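Course notes | Equipment planning
4 min read

Unit 2: Costing a two-arm garment station

Last time we looked at single-arm cells. Most of you will be costing a two-arm station for the Skernia exercise, and the purchase price is the part students get right. The parts around it are where budgets slip.

Start with the quote. Menier and Zerkness both quote per arm, but Menier includes the grippers and Zerkness lists them on a separate page. Put both quotes into the same table before you compare them. In the exercise the gripper pair comes to 1,868 and the spare finger pads to 44 a set. Allow for two sets in the first year.

Next, the furniture. A station needs a work table and somewhere to put the clothes that are waiting. Students often cost one table and forget the other. Put the laptop and its mouse on the plan as well, as they take up table space too.

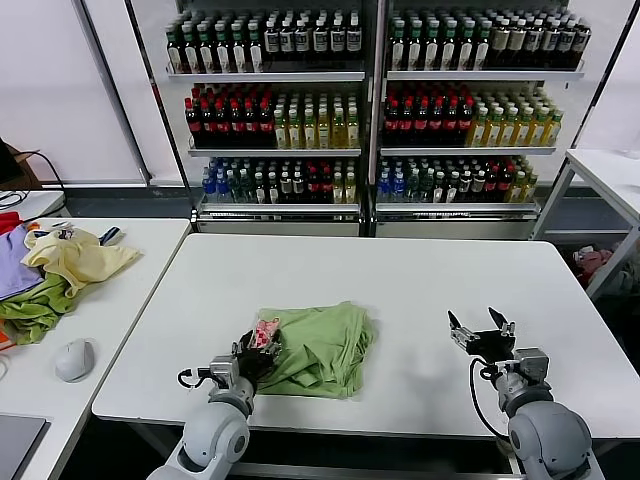

One arm on the cloth, the other open over the table, in both views.
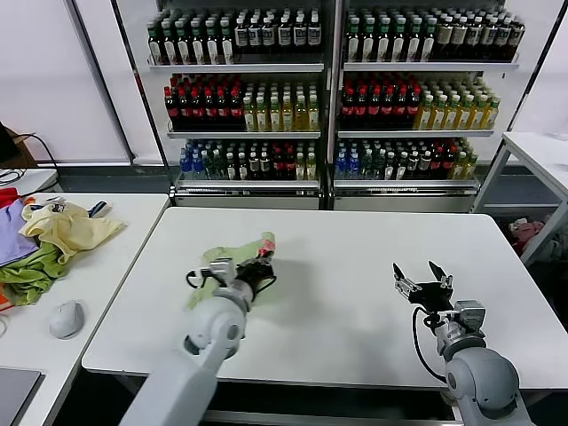
Cables are a small cost but they cause delays. Draw each run on the floor plan, from wrist to base and from base to socket, and add slack for the full reach of the arm. Henryk Pawłowska, who marks this unit, will send back any plan that shows the arms without their cables.

Then the garments themselves. Thin and thick cloth behave differently in a gripper, so buy a mix of weights and colours. Set aside some 500 for this. It sounds like a lot for clothes — but they wear out, and you will want to replace them with the same kind.

Staff time goes on its own line. Include setting up, daily checks and putting the clothes back between runs. Sawatzky offers a service contract, which covers the arms and leaves out the grippers. If you choose it, keep the finger pads in your own budget.

Lead times matter as much as prices. Arms ordered in April may not arrive with their grippers, so ask for one delivery date in writing.

For the seminar, bring your table of costs on a single sheet, with delivery and tax shown separately. Mark any figure you have estimated with an E.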